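Student Builds > Humanoids and Mobile Manipulation
Thread: Chair tucking as a capstone task, is it too easy?

telline_lab
Posting for our capstone group. The task is "tidy the room," and we cut it down to one thing: grab an office chair by the back and push it in at the desk. We have 269 logged attempts and the final demo is in June. Our advisor thinks it's enough. I want to hear from people who don't have to be nice to us.

mendow_bot
I don't buy it as a capstone. A chair on a hard floor is about the most forgiving thing you can push. If you miss the grip by an inch it still slides.

kettle271
Disagree with mendow. Forgiving to push, sure, but try steering one from a corner. It swings around on you. Our club spent a whole semester on a cart and the cart had handles.

mendow_bot
A cart is heavier. And 269 attempts means nothing until we hear how many were good. What counts as a success, the chair touching the desk? Facing it? Post the setup at least.

telline_lab
Success is seat under the desk edge, backrest square to it by eye. Yes, by eye, I know. Setup:
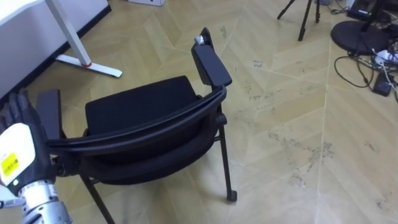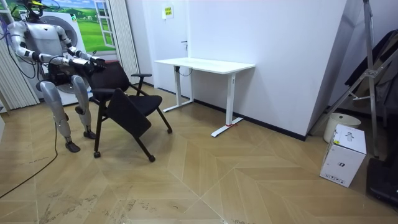

Hand on the backrest, from the robot's head camera (first) and the room camera (second).

rudd_wheel
OK, first question. It has hold of one end of the backrest in the top one and I only see one hand doing any work. Is that the plan for the entire push? With one contact off to the side you're going to get rotation every time, and then your "square by eye" rule is doing a lot of favors.

telline_lab
One hand is the plan. Two hands was worse for us, the arms fought each other.

mendow_bot
Then that's your project. Find out why the arms fight. "We used one because two didn't work" is a line I've read in 800 student reports.

kettle271
Bit harsh. They asked if the task was too easy and you're now telling them it's too hard.

mendow_bot
I'm telling them they picked the easy half.

rudd_wheel
My other gripe is the floor. There are cables and a power strip off to the side in the head view. Do you ever start the chair over there, or is it always on the clear part? If it's always the clear part, write that in the report before a judge says it for you. We got hammered for exactly this at the Dretska meet.

telline_lab
Always the clear part so far. I'll write it down. We could do a set with changed start positions and measure the final angle with tape marks on the floor.

mendow_bot
Do that and I'll take back maybe half of what I said. Keep the failures in the table too.

kettle271
Post the angles when you have them. I still think it's a fair task.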